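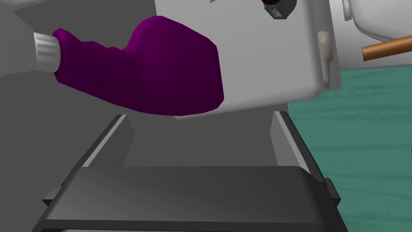
Workshop Tips > Robots > Collecting Demos

6 Apr 2021, by Zhuoran Lu

Quick ones from the Haren kitchen set, mostly simulated counter stuff. Bottles, toasters, kettles. No particular order.

Start every run with the fingers open. If half your examples start closed the policy learns to dither.

Bottle on its side – go for the body, square to the long axis. Caps are a lousy grip.

Move the clutter between runs. Bottle in front of an appliance, then beside it, then nowhere near. Leave the table color alone till the end, then change that too.

Check the wrist view before you hit record. Fingers should show. If you can't see the gap between them, fix the camera mount first and re-do the lot.

Slow down for the last bit of the approach. Everybody rushes it and teh replay looks like a slap.

Keep some fumbles. Miss, back off, try again, all one take. Label them seperately.

Three takes per layout, then reset. More than that and you're just copying yourself.

Save after each layout. I lost 14 runs in one go, never again.

Write the task line the way you'd say it at home. "Pick up the purple bottle" is plenty.

Comments

Adel Saber: Do you keep takes where the bottle rolls?

Zhuoran Lu: Yes if you chase it and get it. Otherwise bin.

kitchenbench: using Prelar for the replay, it drops the gripper channel unless you tick the box. Check yours

marta_k: 3 takes seems low for the kettle, handle is a pain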